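Oyewole House of Prayer

Oyewole House of Prayer is an independent Christian congregation in the town of Flomholm. It began as a household prayer meeting and later moved into a former net store on the harbor road, where it still meets. The congregation is named for the family in whose apartment the first meetings were held. It belongs to no denomination, although it keeps friendly ties with two nearby Lutheran parishes and takes part in a shared Good Friday walk with them.

History

The prayer meeting was started by Yakubu Akpan and Oluwatosin Obi, who had both come to Flomholm to work at the fish processing plant. Neither was ordained at the time. Meetings were held after the late shift and usually began at 10:30 p.m. The first gatherings consisted of hymns, one reading and a long period of open prayer, a pattern that survives in the present Friday vigil in Lent.

When the apartment became too small, the group rented the upper room of the Stumura seamen's hall. The hall was available only on Sunday afternoons, and for several years the main service started at 4 p.m. so that the lunch tables could be cleared first. The hall was sold while the congregation was still renting there. Members then leased the net store from its owner and bought it outright some years later with money raised by subscription. The deed lists 119 subscribers, several of whom were not members of the congregation.

Akpan was recognized as pastor shortly before the move. He served until his retirement and was followed by Ekaette Igwe, who had led the choir and taught the adult Bible class. Igwe is the second pastor of the congregation and the first to hold the position full time.

Building

The net store is a long timber building with its gable end facing the harbor. The ground floor was used for drying and mending nets, and the iron hooks in the ceiling beams were left in place when the room was converted for worship. The conversion was planned by Juraj Sýkora, a carpenter from Nestenard, who also built the platform and the reading desk. The reading desk is made from planks of the old loading door.

The worship room has movable chairs in place of pews. A baptismal pool was set into the floor at the east end and is covered by boards when not in use. Upstairs are a kitchen, a classroom and a small office. A hearing loop was added in a later round of repairs, at the same time as the harbor-side windows were replaced.
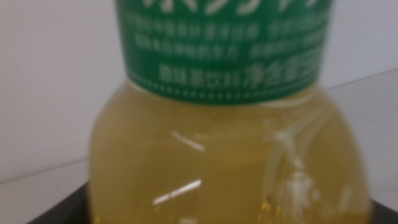
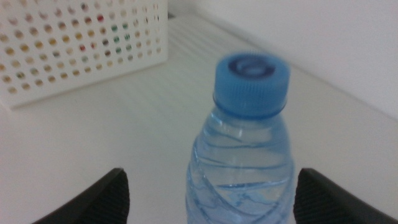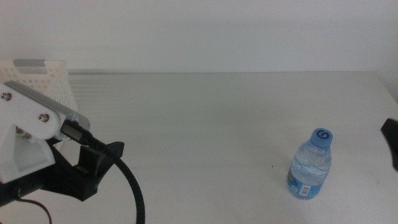
Worship

The main service is held on Sunday at 11 a.m. and is conducted in English, with one of the readings given in the local language. Hymns are taken from two sources: a printed hymnal donated by one of the Lutheran parishes, and a locally copied songbook containing choruses in Yoruba, Ibibio and English. The songbook was compiled by Obi and has been revised twice. The current version leaves out several long processional hymns that appeared in the first.

Communion is given on the first Sunday of the month. Baptism is by immersion and is offered to people who can speak for themselves about their faith. Infants are presented for blessing instead, usually a few weeks after birth. Preaching normally follows a single book of the Bible for a whole season, and the pastor shares it with lay preachers.

A harvest thanksgiving takes place in October. Members bring produce, canned goods and dried fish, which are blessed during the service and passed on to the town food pantry. The thanksgiving was held outdoors on the quay in its early years and moved inside after the road was widened.

Music

The choir has 30 members and sings at most Sunday services. It is accompanied by keyboard, talking drum and, since the closing of the seamen's hall, a harmonium that had belonged to the hall. Ebuka Oyelaran succeeded Igwe as choir leader and introduced a separate children's choir, which sings at Easter and at the thanksgiving. The two choirs have made one recording, issued on compact disc and sold to pay for the new windows.

Organization

Decisions about property and money are made at a general meeting held every July. All baptized members over the age of 16 may vote. Between meetings the congregation is run by the pastor and a board of elders, who are elected for three-year terms and may serve no more than two terms in a row. The accounts are read aloud at the general meeting and posted by the door for a month afterward.

The congregation also operates a homework room on weekday afternoons and a visiting group that calls on patients at the district hospital in Nestenard. The homework room is open to any child in the town and has no religious instruction. A similar prayer group meets in Nestenard itself under the supervision of the Flomholm elders, but it has not been organized as a separate church.

See also

Christianity in Flomholm
Stumura seamen's hall
Harbor road, Flomholm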